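Friday, May
Posted by Chelsea Lambert
3 comments · 2 shares

Wrist cam tuning, cont.

Spent the morning on the grasp planner again. Winditz kept throwing out candidates near the tray rim, so I dropped the depth threshold to 9 mm and it calmed right down (yay!). Replayed 70 logged views after that and the tray mask looks much cleaner, even along the lip where it used to fray.

The red-and-white cylinder is still a pain - glossy, with those white swirls all over it, and the segmenter wants to split it into pieces. Sepehr thinks we should merge by depth first and color second. I'm half convinced. View 1337 is a good one to try it on, gripper open and the tray off to the right, so the cylinder runs out of view and we only get the one end to fit an axis to.
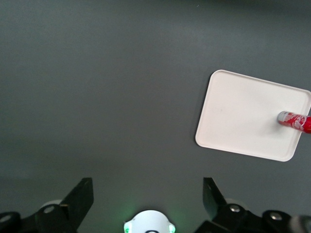

To do
- merge test on 1337, then 1638
- ask Forough about the Skutum config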